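From: Nestor Castillo
To: Skitau lunch-packing list
Date: 12 March 2020
Subject: Re: trays or no trays?

Rodel Galang wrote:
> Before I put in the order with Panganiban, can somebody tell me
> if the white trays are worth having? They come in packs of 40
> and we'd need two packs. Also, are we still doing a cloth with
> every juice, or was that just for the February picnic?

Hi Rodel, hi all,

Yes to trays from me! I've been setting out juice and cloths on the table with the pale paper over it, and having a rim to put things inside makes me a lot less sloppy (I'm the one who lost a whole row of juices behind the bread crates last time, so take that as you like). One juice goes in the tray, the cloth stays next to it until it's folded, then it all goes in the bag together. 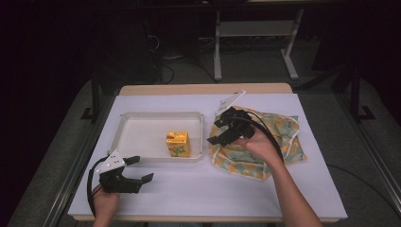
Juice in the tray, mint green cloth still waiting to be folded.

The cloths are the slow part. I love the piped edge on that one but it never wants to lie flat, and I've gone back to folding in thirds and then in half. If anyone from the Foranell group has a quicker fold, please write it up for the list – I have 80 of these to get through and my patience is good for maybe half.

On the trays themselves: White plastic, rounded corners, ribbing down the outside, and there are short narrow lines in the floor of the tray. There's a little hole by the rim at one corner too, so I'm wondering if we could tie the name tags there instead of taping them. Tape leaves gunk and I'm tired of scrubbing.

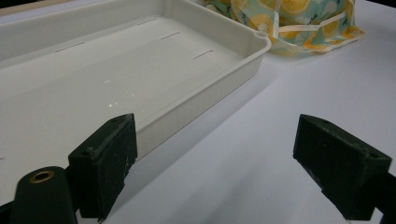
Tray close up, with the lemon print fabric behind it.

So my vote is two packs, same as you said. And yes, please, a cloth with every juice, people asked for them after the picnic. Could you check whether Kilow still has the lemon print? I'd happily take more of that one.

I can pick up the order if it comes in before the weekend, just leave it by the side door.

Nestor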